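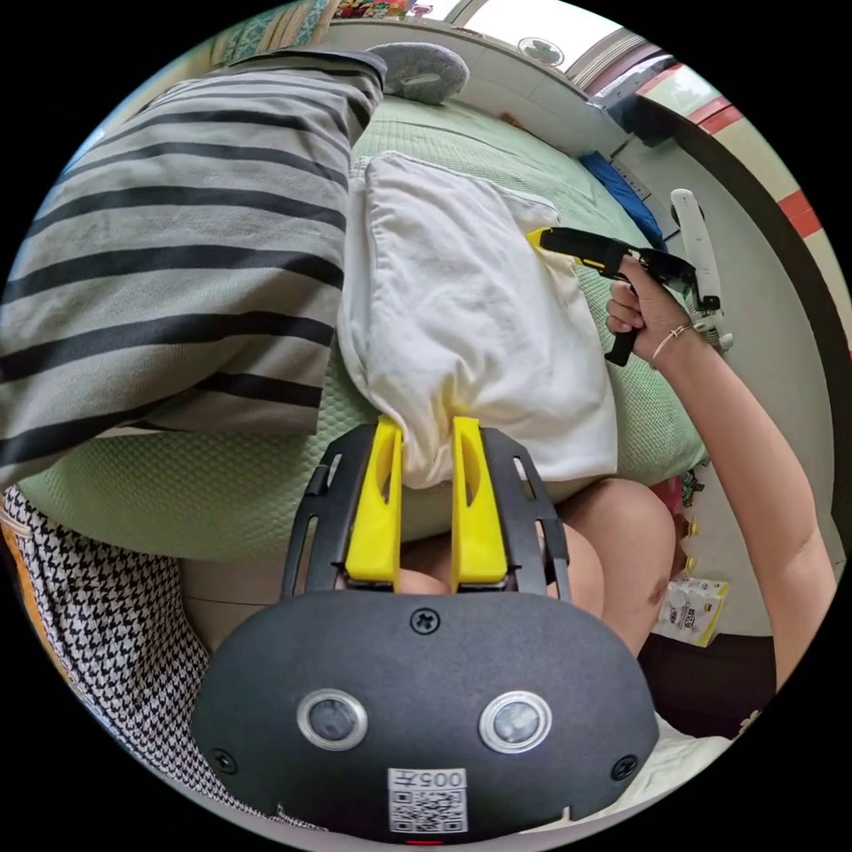 Bed stuff and shirt stuff — quick tips, no order

Updated 1/30/25. Typing this between loads so excuse the mess. Most of it is from my own bedroom, a bit from Agathe Huet downstairs who folds faster than anybody I know in Rurville.

PILLOWS

Clear the bed first. Everything. Cushions, blanket, the clothes you swore you'd hang up. Can't do a pillow properly on a bed full of other pillows.

Crumpled white pillow with the filling all gone to one end: grab two opposite corners, pull, let go. Turn it, other two corners. Then slap both flat sides. Two minutes, tops.

Still lumpy? Feel for the clumps and break them up with your fingers through the cover. Dryer on low with a couple of clean tennis balls works too, if the care tag says dryer OK. Read the tag. I didn't once and that pillow is now a dog bed.

White ones show everything. Use a zip protector under the case. Wash the protector every month, the case every week. The pillow itself twice a year, I do mine in August and again after the holidays.

Washing: two at a time so the drum balances. Half the soap you think. Extra rinse. Dry them all the way thru — push your hand into the middle, if it feels cool it's still damp, back in it goes.

Striped or dark pillows go in a seperate load from the white. Black stripes on gray look harmless. First wash they aren't always.

Round cushions: don't stack them at the bottom of a pile, they go oval and stay that way. Stand them on edge against the wall when you're not using them. If the little tab is sticking out, turn it to the back. Small thing, bugs me.

SHIRTS, ON THE BED

I fold on the bed. Tables are too small or have dinner on them. A quilted mattress pad has enough grip that a tee doesn't slide away on you, which a smooth comforter will do all day long.

Steps, the way I do it:

1. Shirt face up or face down, your call, but all of them the same. Mixed piles are annoying to look thru later.

2. Flatten from the collar out. Use your forearm, it's the biggest flat thing you own. Creases you leave in now are creases you wear.

3. Sleeves in. Sleeve goes back over the body so the side makes one straight line from shoulder to hem.

4. Hem up a hand's width. Then fold again to meet the collar, or thirds if you file them standing in a drawer.

5. Check before the last fold. Yellowish marks, loose thread, little holes. Once it's folded you won't look.
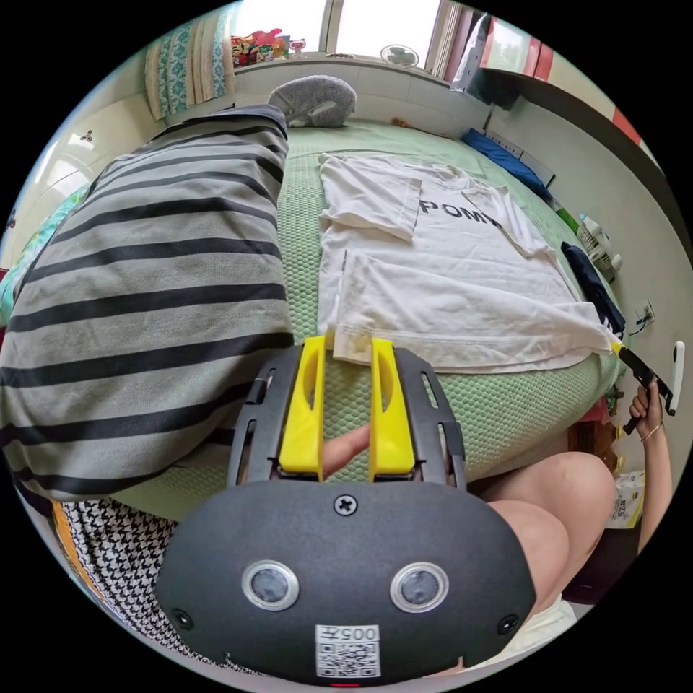 Number 5 is the one I skip when I'm tired and regret. White cotton especially, anything faint down by the hem you only catch when it's flat and in decent light, so open the curtain first. Overhead bulb hides half of it.

If you do find a mark, don't fold it and don't put it back thru the dryer. Heat sets it. Pull it out, start a redo pile on the floor, keep going with the rest. Then:

Cold water first, from the inside of the fabric, so you push the mark out the way it came in.

Dab of dish soap, rub cloth against cloth. Leave it 11 minutes or until you remember.

Still yellow? Oxygen powder in warm water, soak a few hours, overnight if it's an old one. No chlorine bleach on yellow sweat marks, it can make them worse. Ask me how I know.

Printed lettering: turn the shirt inside out before it soaks or washes. And no iron straight on the print. Iron the back, or put a thin towel between. A print folded on the same line every time will crack on that line, so shift your fold over an inch now and then.

Darks: keep the navy things well off to one side while you do whites. Lint goes one direction only and it's always onto the thing you mind about.

THE BIG BLANKET

Do it last. Until then roll it up and shove it to one half of the bed, gives you the other half to work on. Keep it off the floor if you can, mine hangs over and picks up dust every single time.

Folding alone: pinch two corners, arms out wide, chin holds the middle. Fold in half, lay it down, do the rest flat on the bed. With stripes, line up a stripe with a stripe and you get a straight fold for free.

Vacuum bags — fine for one season, not for years. Fabrice Pons left his good blankets in them for 28 months and they never really fluffed back up.

MATTRESS PAD

Stitched pads hold crumbs in all the little cells. Shake outside before washing or you're just making soup. Cool wash, low spin, dry flat over two lines if you've got them. One line leaves a ridge down the middle.

Elastic gone baggy at the corners? Sheet suspenders. Cheap. The Jurow ones from the hardware store on the corner have held for me, the Charpentier ones popped off the first night.

While the pad's off, let the mattress air. I try for 24 hours and sleep on the couch, but a morning with the window open and the fan going is better than nothing.

ORDER, IF YOU WANT ONE

Strip bed down to the pad. White pillow, then cushions. Shirts. Anything bunched up along the edge, sort it now, don't sit on it. Blanket. Pillows back on.

Somebody asked about drawer dividers, I use the Iltard ones, the tall size. Will write that up seperately when the closet's done. Dryer just buzzed, gotta go.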